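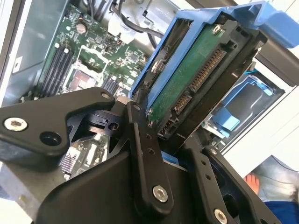 Justinas wants to know why we still score the caddy task by whether the drive ended up out of the bay, when most of what goes wrong happens before that and doesn't show up in the score at all. He said it at the bench and then again in the margin of the results sheet, so I'm answering it properly in this entry.

Home | Notebook | Bench log | Parts | Older entries

November
Entry by Justinas Priedītis's bench partner, Flallmont shop

He's right about the score. It is one bit per try. The policy either gets the caddy or it doesn't, and a try where the fingers slip twice and then grab counts the same as a clean pull. We have 468 demonstrations now from the wrist camera and I went back through the failures from the Vaher checkpoint with his question in mind.

What I did: split each rollout into four phases by hand. Approach, contact, pull, clear. Contact starts at the first frame where either finger touches blue. Pull starts when the caddy moves relative to the bay. Clear starts when the connector end of the drive is past the bay opening. I marked the phase changes from the wrist video alone, without looking at the joint log, and then checked against motor current afterward. The two agreed well on contact and badly on pull. Current rises before anything moves in the video, as you'd expect with a stiff caddy, so I moved the pull mark to the current rise and redid the lot.

Result: of the 13 failed rollouts, only four failed in approach. The rest reached the caddy and lost it. Most of those were in pull, with the finger plates closing on the handle at a slant so that one plate carried the load and the other slid. Once the drive is partway out it tips, and the grip point shifts along the caddy. The policy doesn't seem to react to this. It keeps pulling along the line it started on.

Things I noticed while marking:

The wrist view is mostly gripper. With a caddy held, the finger plates and the center linkage take up the bottom half of the picture, and what the policy gets to see of the chassis is the upper left, board and memory slots and cables. That background changes a lot from a small wrist rotation. I suspect the network is using the motherboard as a landmark for wrist pose. It would explain why the Fillilside machine does worse, as its board is laid out differently and the bays are the same.

The second caddy is a problem too. It's the same blue and it sits in the bay right next to the target, in view during the pull. In two of the failures the wrist drifts toward it after the grip is made. Two is not many, and I wouldn't write it up as a finding.

Cables. A black loop hanging near the caddy reads about the same as a finger edge in the downsampled image. Haven't tested whether it matters.

What I tried next: masking. I made a fixed mask for the gripper parts that never move in the wrist view and filled it with gray, retrained from the same start on the same demonstrations, same number of steps. Approach got slightly worse, pull got slightly better, overall no difference I'd stand behind. The mask also hides the place where the lower finger plate meets the caddy once the gripper closes, so I was throwing away the one contact cue that's in the image. Redrew it to leave that corner open. The second run is going on the Ukovetti box now and should finish overnight.

On the scoring. Proposal, for Justinas and whoever else reads this: keep the final bit so that old numbers can still be compared, and add the phase reached and the number of regrips. Phase can come from current and wrist position without hand marking, I think, apart from contact, where the threshold needs work. Hand marking took me nearly a full afternoon for one checkpoint and I don't want to do it for every one.

Justinas would also like a slant angle at grip. Agreed in principle — the hex screws on the finger plates make decent reference points and the caddy edge is straight, so it can be measured from a single image once the fingers are closed. The catch is lens distortion near the bottom of the view, and the calibration we have is from before the camera bracket was changed. Redo that first.

To do:
Recalibrate wrist camera.
Collect more demonstrations that start from a bad slant and recover. We have hardly any, everyone teleoperates too neatly.
Swap the neighboring caddy out for an empty bay and rerun the Vaher checkpoint, nothing else changed.
Ask Fillilside for stills of their board.

Masked run, first read at 7:40 a.m.: loss is lower than the old mask, rollouts not started. Bay rail was rubbing again so I loosened it before the next set. Note it against any numbers from here on.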